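ゲームレビュー:「Trutero」 工場を組み立てて街に戻すパズルアドベンチャー

対応機種:PC、家庭用ゲーム機
プレイ人数:1~2人
クリアまでのプレイ時間:39時間(サブ依頼含む)

前作「Nolley」から引き続き、Goodwinが開発を担当したシリーズ2作目。前作は一本道のパズル集だったが、今回は港町Lulthorpeを自由に歩き回り、住民の依頼を受けながら止まった工場を動かしていく形に変わった。製品版を最後まで遊んだうえでの評価を書く。

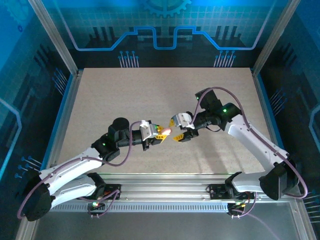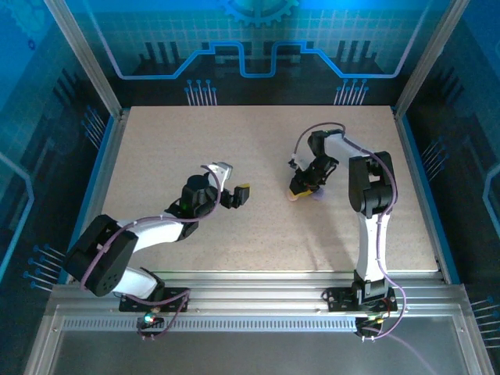 ■ゲームの流れ

プレイヤーは町に着いたばかりの修理工になり、倉庫で拾った部品を並べて生産ラインを作る。部品は全部で145種類。序盤に使えるのはごく一部で、依頼をこなすと店の棚に新しいものが並ぶ。ラインが動くと町の一角に明かりがつき、行ける場所が増える。

パズルの難度は前作より低め。最初の10ステージは手順がほぼ決まっていて、前作経験者には少し退屈だと思う。造船所に入ったあたりから置き場所の制限が厳しくなり、ここからが本番になる。

■良かった点

巻き戻し機能が使いやすい。ボタンを押している間だけラインの動きが戻り、失敗した箇所で止めてそのまま部品を置き直せる。前作では最初からやり直しだったので、これだけでもかなり快適になった。

音楽はKane McPheeが担当。ラインが長くなるにつれて楽器が足されていく作りで、夜の波止場の曲が特に良い。効果音は控えめで、長時間遊んでも疲れなかった。

2人プレイもよくできている。部品の在庫が共有なので、片方が勝手に使うと足りなくなる。相談しながら進める必要があり、家族と遊ぶならこちらを勧める。

■気になった点

町の移動が遅い。地図から直接移動できるようになるのは第4章の途中で、それまでは同じ坂道を何度も往復することになる。

文字も小さい。テレビから離れて遊ぶと部品の説明が読みにくく、設定で最大にしても大きさはあまり変わらない。

収集要素の歯車は400個あるが、全部集めてもらえるのは修理工の服だけだった。途中の報酬も少なく、やり込み目的で買うと物足りないはず。

家庭用ゲーム機版では、造船所の大きなラインを一度に動かすと画面の動きが重くなる。PC版では同じ場所でも気にならなかった。

■評価

パズル:8/10
音楽:9/10
快適さ:6/10
総合:8/10

前作が難しくて途中でやめた人は、今回なら最後まで行けると思う。物語は前作とつながっていないので、こちらから始めても問題ない。PC版と家庭用ゲーム機版でセーブデータの共有はできないため、両方持っている人は先にどちらで遊ぶか決めておいたほうがよい。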